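Undergraduate Research Day: Frequently Asked Questions

Research Day is back in January, and we could not be happier! Every year we get a stack of questions from students, faculty mentors and visiting families, so we've gathered the most common ones on this page. If yours is missing, the contact details are at the bottom.

Who can present?

Any undergraduate enrolled at Prenbridge College, in any major, including first-years and part-time students. Projects from classes count. So do independent studies, summer work and senior theses. We've had wonderful talks on county birth records, oral history, soil chemistry and school lunch programs, sometimes all in the same session (it makes for great conversations in the hallway).

Does my project have to be finished?

No! Work in progress is very welcome. Tell us in your abstract what you have so far and what you're still hoping to find out. Some of the best feedback goes to people who are stuck halfway.

How do I sign up?

Fill out the short form on the Research Day page. You'll need a title, an abstract of up to 250 words, the name of your faculty mentor and your choice of talk or poster. Your mentor gets an email asking them to approve it, so please let them know it's coming.

Can I present with a group?

Yes, and we love seeing teams. One person should submit for everyone and list all the names in the order you'd like them printed in the program. Up to 2 people may speak during a talk. Posters can have as many presenters as will fit comfortably beside them.

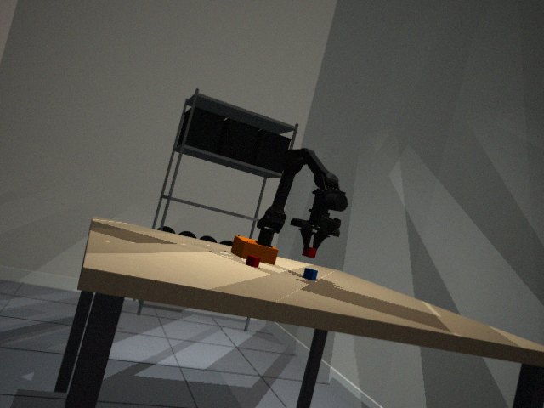

Office of Undergraduate Research, Prenbridge College

How long are the talks?

Each talk gets 19 minutes, questions included. Most people plan to speak for twelve or so and leave the rest for the audience. Session chairs hold up a card when you're getting close.

What size should my poster be?

36 by 48 inches, landscape. The print shop in Mindov Hall will print one poster per project free of charge if your file reaches them at least seven days ahead. After that you can still print there, but you pay the regular rate. PDF files only, please.

Where does everything happen?

Talks are on the second floor of Mindov Hall and posters are in the Yorath Library atrium, a short walk across the lawn. Doors open at 8:30 a.m. Poster presenters should be set up by 9:15.

Are there awards?

There are! The Bodetti Prize goes to one talk and one poster, and both come with money toward travel to a regional conference. You're considered automatically unless you check the opt-out box on the form. Judges come from several departments, so explain your terms and go easy on the abbreviations.

My research involved interviews or a survey. Do I need anything extra?

If your project went through human subjects review, put the approval number on your last slide or at the bottom of your poster. Not sure if you needed approval? Ask your mentor before you submit.

Can my family and friends come?

Please bring them! It's free, there's no registration for guests, and the coffee is good. Visitor parking is in the lot behind the library.

What if I've never given a talk before?

Come to a practice session. We run them in the evenings during the weeks before the event, and they're friendly and very low-key. Bring your slides in whatever state they're in.

Who do I contact with other questions?

Call us at extension 3939 or stop by the office on the ground floor of Yorath Library, 10 a.m. to 4 p.m.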